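Quick one tonight, tea's on

01/09/2021

So I finally got onto the family tree stuff again. Left it since June, my fault, got busy, the usual. Had 32 tabs open and half of them were the same parish register. No idea how anyone keeps this organised.

Where I'm up to. The Tinska side is a mess. Mum always said they came out together, one boat, the whole lot of them. They didn't. The eldest came on his own and the others dribbled in over years, and one of the sisters never came at all. There's a letter from her in Aunty's biscuit tin, no envelope, no date, mostly about a cow. I love it. Two pages on the cow and one line at the bottom saying she'd got married.

Earliest thing I've got that I actualy trust is a baptism in 1829. Before that it's all guesswork and other people's trees, and other people's trees are terrible. Found one where a woman had a baby when she was four. Thirteen people had copied it across to their own. Please check your dates!!
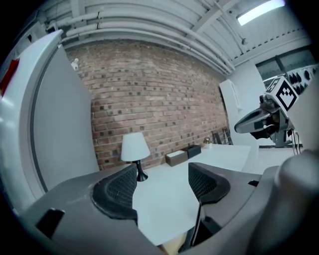

Anyway the spelling. Tinska, Tinski, Tynska, and once, on a shipping list, Finsker. I went right past that one for months. If you're stuck, say the name out loud in a bad mood with a cold and write down what you hear, because that's what the clerk did. Also try the first letter wrong. Search box won't do that for you, you have to do it by hand, it's slow and boring and it's the only thing that's worked for me so far.

Sơn Tô from the Idgate history group put me on to the rate books. Never would have thought of it. They list who paid for which block and what colour the neighbours' tempers were, nearly - lots of complaints about fences and a drain. My lot had the corner block next to the Kims and they argued about that drain for years. Years! Same drain is still there I reckon, I walked down to have a look and there's a grate in the right spot, smelly too. Didn't take a photo, phone was flat.

Cost so far, for those who asked. Too much. Certificates add up quick, and I ordered two wrong ones becuase I was tired and didn't read the district. Wrong John both times. If anyone is related to a John Tinska, bootmaker, never married, I have his death certificate and you're welcome to it.

Things still to do before I forget
- ring Aunty about the tin, see if there's a second letter
- scan the school honour board pages
- work out who Enov is. First name? Place? It's pencilled on the back of the wedding photo, just Enov, nothing else
- back up. Up to 2370 files now and they're all on the one laptop, I know, I know

If you know the Enov thing leave a comment. My cousin thinks it's short for November with the letters jumbled but the wedding was in autumn, so no. Could be the photographer. Could be the dog.

Right, potatoes are boiling over. More when the next certificate turns up, hopefully the right John.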